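Friday

Up before seven and could not get back to sleep, so I made coffee and started on the kitchen list. Top of it is still the fridge question. The big one stopped holding temperature in June and the repair quote came back at more than I want to spend on something that old. I have been living out of a cooler and buying food a day at a time. It works but it is tiresome, and I throw away too much ice water.

I have more or less decided on a mini fridge. I eat alone most nights. What I keep cold is milk, eggs, a block of cheese, some vegetables and whatever is left over from the night before. The freezer part of the old one held peas and a bag of bread heels.

Went by the Brollari shop at lunch. They had two small ones, both too tall for the spot under the window. The clerk looked up a third in the catalog, a Canesero, and said it could be ordered in 7 days. I wrote down the measurements on the back of a receipt and then left the receipt on the counter there. Called in the afternoon and she read them back to me.

The things I want are simple. A door that opens all the way so I can get a dish in flat. A wire shelf, because the glass one in the old fridge cracked and I never liked cleaning it anyway. A white inside, so spills show. I would put it on a table and not on the floor. My back is no better than it was last winter and I do not want to kneel down every time I need the milk.

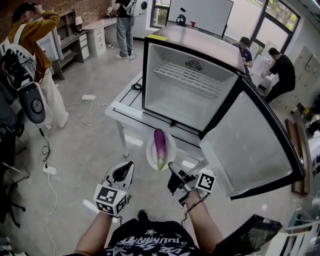
The eggplant is the other matter. I bought one on Tuesday meaning to bake it and have walked past it ever since. The book says they do not like real cold and go brown inside, and my aunt always left hers out on a plate, so out on a plate it stays. I will cook it tomorrow. Sliced thick, salted, into the oven with oil, then tomato over it. If the tomatoes are too soft I will open a can.

Spent the evening clearing space. Pulled everything off the table and wiped it down, then measured again. There is 40 inches to the wall on the long side, so the fridge will fit with room left over in front to set down a plate. The door has to swing out to the right. If it swings left it hits the wall and I will be reaching around it every time. I forgot to ask about that at the shop and will have to call again on Monday.

The cord is short according to the catalog. The outlet is behind the table, low down, so it may reach. If not, I will move the table over and put the bread box on the other side.

Took out the old shelves and washed them in the tub. One is still good and I set it aside for the garage. Found a jar of mustard at the back that had dried to the glass and a lid that fits nothing I own. Both went in the trash. Left the doors of the big one propped open with a towel so it does not get to smelling before the haulers come.

Supper was eggs and toast. Washed up, dried the pan, put the eggplant at the front of the table where I cannot miss it. Need oil and salt from the store in the morning, and a bag of ice for the cooler.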